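Progress report to the Plullon fund, second quarter

**Community swim lessons at the Ríos pool**

The grant pays for beginner swim lessons for children and adults who have never had any. We enrolled 164 people this quarter against a target of 200. Most of the gap is in the adult evening group, which started three weeks late while the boiler was being repaired. The children's groups are full and have a waiting list.

Lessons run for 8 weeks. Attendance held up well through week five and dropped when school exams began. We moved the two weakest groups to 5:30 p.m. and will keep that time next quarter.

Storage also needs to be settled before the next block. Small items are kept in a wooden cabinet with a middle shelf, and we would like a second one.

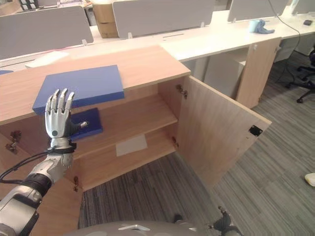

## Spending

Pool hire is on budget. Instructor pay is slightly over, as we covered two sick weeks with substitutes from Grarnutier. The bus contract with Fidomer came in lower than quoted, and we ask to move the difference to instructor pay. No other changes are requested.

## Next quarter

Enrollment opens in September. We have set aside 70 places for adults and will advertise them at the clinic and the library. The form is now one page and can be filled out at the front desk.

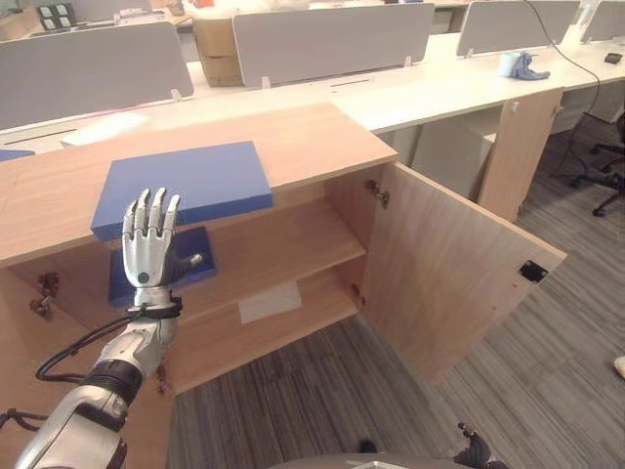 The adult groups will be split by confidence in the water, and parents asked us to do the same for the older children. We still need one instructor for the late session. Two people have applied and will be interviewed in August. Receipts and attendance sheets are attached.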